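Galen (two-armed manipulator)

Galen is a two-armed tabletop manipulator designed and assembled at the Kastent shared workshop for the handling of clothing and household textiles. It consists of a pair of black robot arms mounted for work on a common table, a control computer, and a set of printed and machined parts made largely on the workshop's own equipment. The design was begun by Tatsuya Okabe as a home project and was moved to Kastent when the second arm was added. It remains in use there for experiments in sorting, spreading and folding garments.

The name is applied both to the machine at Kastent and to the published set of drawings from which it may be reproduced. Where a distinction is needed, members of the workshop refer to the former as Galen 2, the single-armed machine having been retired and broken up for parts.

Origins

Okabe's first arm was built in a spare room and was intended to lift socks from a drying rack and drop them into a box. It was driven by six hobby actuators and had a simple two-fingered gripper closed by a spring. The arm could reach most of the rack but had no means of telling one sock from two, and work on it was set aside for a winter.

The project was taken up again after Okabe joined Kastent, where a laser cutter, a small lathe and a bank of printers were available to members on payment of a monthly fee. A second arm was made to the same drawings, with the order of the shoulder brackets reversed so that the pair could work facing the same piece of cloth without their elbows meeting. The first arm was then stripped and rebuilt to match. Both were running together for the first time in July, although the left arm lacked a working wrist until several weeks afterwards.

A parallel effort at the Tuominen workshop, begun from an early copy of the drawings, produced a machine with longer forearms and a fixed camera mast. The two groups exchanged parts lists for a time, and the present wrist bracket follows the Tuominen pattern. The Tuominen machine has since been given over to the handling of cardboard and is not treated further in this article.

Construction

Each arm is made up of cylindrical actuators joined by black metal brackets. The brackets were cut from flat stock and bent on a hand folder, then painted. Early brackets were found to spread under load at the elbow, and the later ones carry a return flange along one side. Power and signal cables are run along the outside of the arm and are tied with enough slack to allow the elbow to close fully. An attempt to pass the cables through the joints was given up after repeated breakages at the shoulder.

The grippers have white fingers, printed solid and finished by hand with a fine file. The fingers are treated as consumable parts. A batch of 40 was printed when the shape was settled, and a spare pair is kept with each arm. Several profiles were tried before the current one, among them a hooked finger which caught in knitted fabric and a broad flat finger which could not pick up a single layer from a smooth surface. The present finger is narrow enough to enter a fold and wide enough to hold a hem without twisting.

Power is taken from a mains strip kept on the floor, with a switch within reach of the operator's foot. The supplies were bought from Grunex, a dealer in reclaimed electrical stock, and are rated well above the demand of the arms. Each arm is separately fused. The published drawings also call for a stop button wired in series with both supplies, and the notes direct that the machine is not to be run without one.

The total outlay on materials for the second arm was recorded in the build log as 146 pounds, excluding actuators. The actuators made up by far the greater part of the cost of the machine, and no complete figure for them has been given, a number having been obtained second-hand or by exchange.

Work surface

The choice of work surface received more attention than had been expected. A bare tabletop allowed light garments to slide away from the grippers, while a rubber mat held them so firmly that sleeves could not be drawn straight. A cloth cover was adopted as a middle course, and it is fastened at the edges with spring clamps so that it does not travel with the garment. The clamps are set with their handles outward, clear of the sweep of the arms.

Various covers have been used, plain and patterned. Plain covers make it easier to separate the garment from its background in camera images, and for this reason were used during the early trials. Patterned covers were brought in later, on the view that a machine meant for the home should be able to work over whatever cloth is on the table. The build log notes that dark garments present little difficulty on a pale print, and that pale garments on the same print are frequently lost at their edges.

Operation

A garment is placed on the table in a heap or in loose folds and is taken hold of by both arms. In the usual method one arm grips a part of the garment near the sleeve or shoulder and stays low, while the other takes up a second part, raises it slightly and draws it away. The cloth between the two is brought under tension and the creases are pulled out in the direction of the draw. The arms then release, move to new points and repeat the action. A cotton shirt of thin fabric is regarded as the standard test piece, being light enough for the arms to lift and soft enough to crumple in many ways. 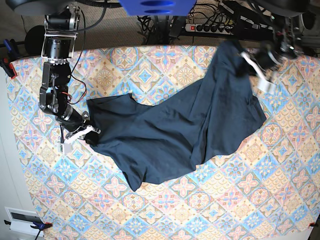
Tatsuya Okabe has maintained that the spreading of a shirt ought to be judged separately from the folding of it, and that a machine able to lay one out flat from any starting position would already have done the harder half of the work. He has added that he would sooner see the hems found reliably than see a neat fold made from a shirt somebody had straightened beforehand. This view is reflected in the layout of the build log, where spreading and folding are entered under separate headings and the starting state of the garment is written down before each trial.

Movements were at first entered by hand as a list of joint positions. This gave repeatable results only when the garment was laid down in the same way each time, a condition that was seldom met. The method now in use is to guide the arms through the task by means of a pair of smaller hand-held arms, whose joint angles are recorded and passed to the larger ones. The recordings are kept and used to train a control program. Operators are asked to work slowly and to finish each attempt, including those in which the garment is dropped, as incomplete recordings proved troublesome to sort afterwards.

A session is normally limited to 10 garments, after which the actuators are left to cool. The shoulder joints carry the greatest load and are the first to grow warm, particularly when the arms are held extended over the far side of the table.

Known faults

The most common fault is the taking up of two layers where one was intended. When this happens the upper and lower faces of a shirt are drawn together and the garment cannot be opened without being put down. A fingertip sensor to detect the thickness of cloth was tested but gave unsteady readings near seams, and it has been left out of the published design.

A second fault lies in the elbow of each arm, where the bolts work loose under repeated changes of direction. Thread lock is specified in the drawings, but the bolts are still to be checked at the start of each day's use. The log records one occasion on which a loose elbow allowed the gripper to strike the table edge, breaking a finger and marking the bracket behind it.

Cable wear has also been reported -- chiefly at the upper arm, where the loop rubs against the motor housing. A sleeve of braided nylon was fitted at this point and is inspected when the fingers are changed. Connectors at the wrist have occasionally worked free during long pulls, and a printed clip is now supplied in the drawings to retain them.

Heavy articles remain outside the capacity of the machine. Towels can be dragged but not raised, and denim is too stiff to be drawn flat by a grip at two points. Buttoned shirts are accepted only when fastened.

Documentation and reproduction

The drawings are issued without charge and comprise cutting patterns for the brackets, files for the printed parts, a wiring diagram and a short guide to assembly. The guide assumes that the builder has the use of a printer and a pillar drill, and estimates the time needed at roughly 2 months of evenings. It advises that one arm be completed and tested in full before the second is started -- advice that was not followed at Kastent, where a mistake in the forearm pattern had to be corrected on both.

Revisions are lettered. The current revision alters the wrist bracket, moves the mounting holes at the base and withdraws the hooked finger. Builders holding earlier copies are advised to replace the base plate pattern before cutting, as the old hole positions do not suit the later shoulder. Members of the workshop meet on Thursday evenings to work on the machine, and corrections to the drawings are accepted at that time or in writing.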